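Fixing up the old desktop (and finally sorting the photos)

February 2021

So the big winter project at my house is the photos. All of them. I had 31 folders called "new folder" spread over two laptops and an old desktop, plus a shoebox of memory cards, and every August I promise myself I'll get to it, and then it's tomato season and I don't.

First decision was where to put everything. I went back and forth for ages and ended up giving the job to a desktop, mostly so I could have a big screen and a proper chair (my back is not what it was!). I've been reading up on the insides of these things too, way more than I needed to.

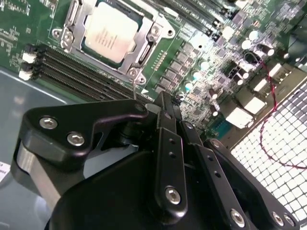 Anyway, the folders. I started with the Korkham trip, which I remembered as a short weekend and which somehow came to 662 pictures. A lot of them are of the same bridge. I kept 116, and even that feels greedy, but there's one run of the ferry coming in through fog that I couldn't bring myself to thin out.

My system, if you can call it that: year first, then place, then a word or two so I know what I'm looking at. I tried a program called Stikden for the duplicates and it did fine with exact copies, less fine with the ones where somebody blinked. Those I do by hand with a cup of coffee and the radio on. I go one folder an evening and then stop, or I get delete-happy and regret it.
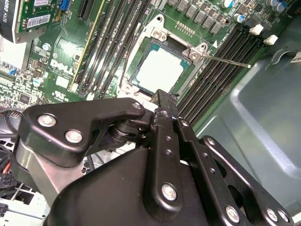 Processor in its socket on a Dell motherboard, memory slots on both sides.

Next up are the scans from my aunt's albums, which is going to be slow. Half of them have writing on the back, so I'm scanning both sides and giving the pair the same name with an "a" and a "b" on the end. If you've got a better way to do backs, please leave it in the comments, I'd love to hear it before I get too far in!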